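Print this page | E-mail this page
Speaker notes – small tables in shared rooms
Thursday, October 19, 2023

Slide 1. Start with the complaint we got at Wundside in August: the tables were never clear. People liked the room and the light. They didn't like moving other people's things before they could sit down.

Slide 2. Say what we mean by a round table. It has no back edge, so things drift to the middle and stay there. Pause for the next two slides and let people look.
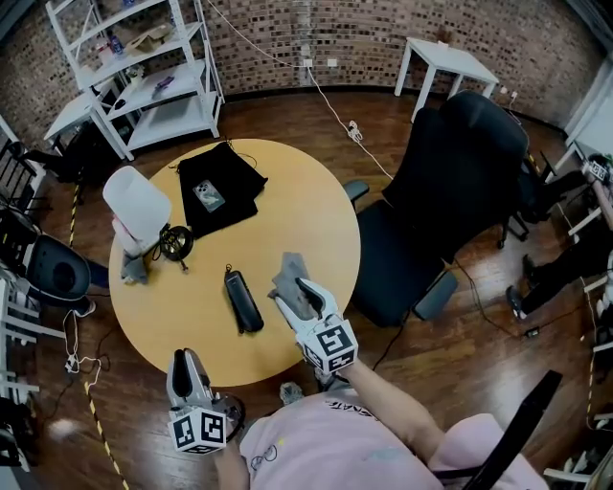 The round table, with the lamp and the black cloth on it.
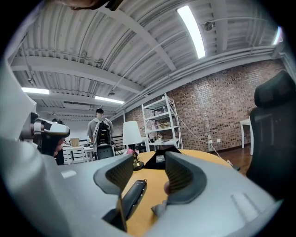 Slide 5. The rule we tried at Golley. The lamp stays. Everything else leaves with the person who brought it. Bags go on a side table or a hook. Cables run along the wall – never across the top.

Slide 6. Cost. Hooks and two extra side tables came to $195. Wiping down and resetting takes 20 minutes at the end of the day.

Slide 7. Ruchti did it the other way, with a tray on each table. Mention that the trays filled up. Skip this one if we're running late.

Take questions. Sign-up sheet for the Arerent visit is by the door.

2 comments | 2 shares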